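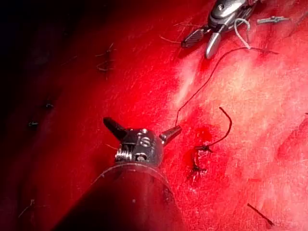 Speaker notes – "Small stitches, patient hands"
Evening talk for the friends of the Rosside teaching theatre, July 7, 2021
Imtiaz Pathirana

Slide 1. Welcome

Good evening, and thank you all for coming out. Say hello to the front row, who always come early and deserve a mention. Explain that I have been sewing people up for a good part of my working life, that I still enjoy it, and that I shall try very hard to finish in time for the tea.

Warn them gently that there is some red on the slides. Anyone who would like to look at their shoes for a bit is very welcome to, and the talk should make sense either way.

Slide 2. What a stitch is for

Start with the hem of a pair of trousers (hold up the trousers, they are in the blue bag). A hem keeps two bits of cloth where you want them. A stitch in tissue does much the same job, with one big difference, which is that cloth stays as you left it and tissue swells, shifts and heals. So the stitch has to hold the edges together while leaving room for the blood to get through. Pull too tight and you starve the very part you were hoping would mend. My first teacher used to say "close it, don't strangle it", and I still hear her voice when I tie.

Pause here – people usually want to ask about their own scars. Take one question, promise the rest for later.

Slide 3. Thread

Pass round the sample cards, and ask for them back, as we lost a whole set at Drultis last time.

Some threads dissolve over weeks or months and some stay until they are taken out, or stay for good. Some are one smooth strand, like fishing line, and some are braided, like a very fine bootlace. The smooth ones slide through nicely but have a memory, and want to curl back into the shape they had in the packet. The braided ones knot beautifully and drag a little. Colour is mostly there to help us see. A dark thread shows up well against red, and a pale one can show up well too if the light is kind, though it picks up a stain quickly.

Slide 4. Holding the tissue, holding the thread

This is the bit I could talk about all night, so keep an eye on the clock.

Jaws come in many patterns. A ridged face grips well, and for that reason you think before you close it on anything delicate. A smooth one is kinder but lets things slip. Beginners pinch too hard and too often. I tell mine to pick up the edge once, do what they came to do, and let go. The same goes for thread – if you crush it in the middle you have made a weak place, so hold it near the end, or at a part you are going to trim away.

With long instruments you also have to look after your slack. A long tail lying across the field will find its way under something sooner or later. Tell the Kobzar story here (the knot that was tied round its own tail, and the long silence afterwards). Keep it short.

Slide 5. Practice

Show the practice pad and let two or three people have a go at the end. At Givirero we asked each trainee to put in 248 stitches before the end of July, all on pads, and write down which ones they would unpick. The writing down did more good than the sewing. One young man unpicked nearly 90 and was rather ashamed of it, and he is now the person I would choose to sew me up.

Mention breathing. People hold their breath when they tie, and their shoulders come up round their ears. Get the whole room to drop their shoulders, it always raises a laugh.

Slide 6. Thanks and questions

Thank Rosside for the room and the theatre team for lending me the pads. Questions for 13 minutes, then tea. Trousers back in the blue bag, please, they are my good ones.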